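Home | Projects | Notes | Archive | About

Changes to the Vandemora Planner for Two-Arm Sorting

Posted 22/08/2024

The purpose of this note is to record the changes made to Vandemora, the motion planner I maintain, during the past several weeks. The sorting task consists of placing art supplies in colored trays and bins. It is a modest task, but it places real demands on the software, as both arms must share the space over one table.

The former version planned each arm separately and then checked the two paths for conflict. Under the new version, one arm reserves a region of space and the other plans around it. Reservations expire after 300 milliseconds unless renewed. Umesh Rajput proposed this rule, and I have adopted it without change. 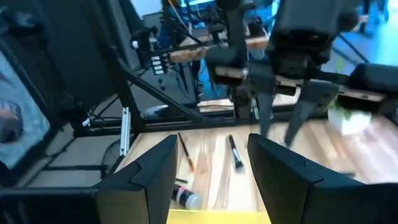
Perception at the Wrist

Thin objects remain the principal difficulty. A brush lying along the wood grain offers few depth points, and the segmentation module, Flevico, has at times merged a handle with the table. The module now fits a line to each narrow region before it reports a grasp angle. Small bottles lying on their sides are handled by the older cylinder fit - this has required no revision.

Translucent plastic required a separate approach. The pale-yellow bin lets the background show through, and depth readings behind its wall cannot be trusted. The planner therefore treats the bin as a solid box taken from a stored model, with a margin of 19 millimeters on each side.

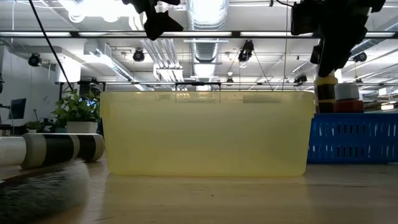
Close Work Between Grippers

When the two grippers nearly meet, the reservation rule alone is too strict. Version 2 adds a shared region in which both arms follow a single clock at reduced speed. Friederike Hagedorn reviewed the timing code and identified seven faults, all of which have been corrected. The replay tool still drops the last messages of a log. I expect to address this in the next release.

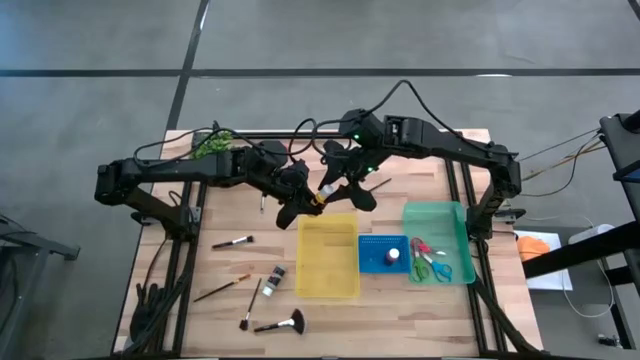

Ville Saarela

Readers who use the planner should rebuild their stored models before installing the update. Files written by the former version will load, but their margins will be set to zero.

Filed under: Motion Planning, Release Notes

© Ville Saarela | Contact | Back to top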